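Wrist camera view is tilted in my demonstrations – rotate the images or record again?
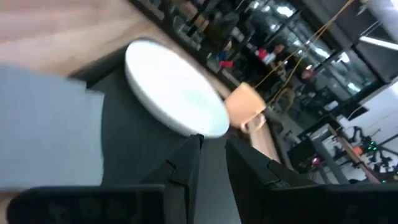 Asked on 23 March 2026 in Data collection / Imitation learning

Hello everybody. I am collecting examples for a table clearing task with plate, mug and cloth. The arm is teleoperated, and I save the wrist camera together with the joint positions and the gripper opening. Until now I have 984 episodes, and the plan was to stop at 2881, because this is what our storage quota allows with the present settings.

My problem is the following. The wrist view is strongly tilted for a big part of the episode. The table edge goes diagonal, and the whole workshop behind the table comes into the upper right, with lamps, cables and people. My colleague who writes the training code says that the policy will learn the background and not the plate. He wants me to rotate all images so the table is horizontal, or to throw away the episodes and start again with a straight start pose.

I have these questions:

Is it really harmful if the wrist view is tilted?
If I rotate afterwards, do I need to change the actions also?
Should I hide the background with a curtain?

We export with Drisell, version from October, and training is on our own machine. Sorry for my English and thank you in advance.

2 answers, sorted by votes

Answer by Bhuiyan (accepted)

Please do not delete anything yet. The tilt by itself is not a mistake. The camera is fixed on the wrist, so when the wrist turns, the picture turns with it, and the fingers always stay in the same place at the bottom. This is useful for the network: it sees where the plate rim is compared with the finger tips, and this relation is what it needs for grasping. If you rotate every image to make the table horizontal, the fingers will begin to move around in the image and you lose this advantage. Also at test time you must do the same rotation with no delay, which is one more thing that can break.

About actions: if you save joint positions, then rotating the image changes nothing in them. If you save end effector motion in the camera frame, you must rotate them too. Many people forget this.

What I would check before recording more:

Is the start pose the same in all episodes? If every episode begins with the same tilt, the policy may fail when it is 10 degrees different. I vary the start wrist angle by hand in each session.

Is the exposure locked? A white plate under strong light loses almost all detail inside, and then only the rim helps. I lower the exposure until I can see some shading on the plate.

Train a small model on 100 episodes first and keep 26 others for testing. It costs one evening – much cheaper than 984 new recordings.

For the background, I would leave it. People moving far away is a normal variation. A curtain is good only if the robot will also work behind a curtain later.

Answer by kilik

just crop the top right corner, we did this at Prirker and it was fine. didn't measure it though

Comment from the asker: I tried the crop, but in some episodes the mug is then partly outside the image, so I will not use it. The exposure was on automatic, I have locked it now. I keep the old episodes and will make the small training first.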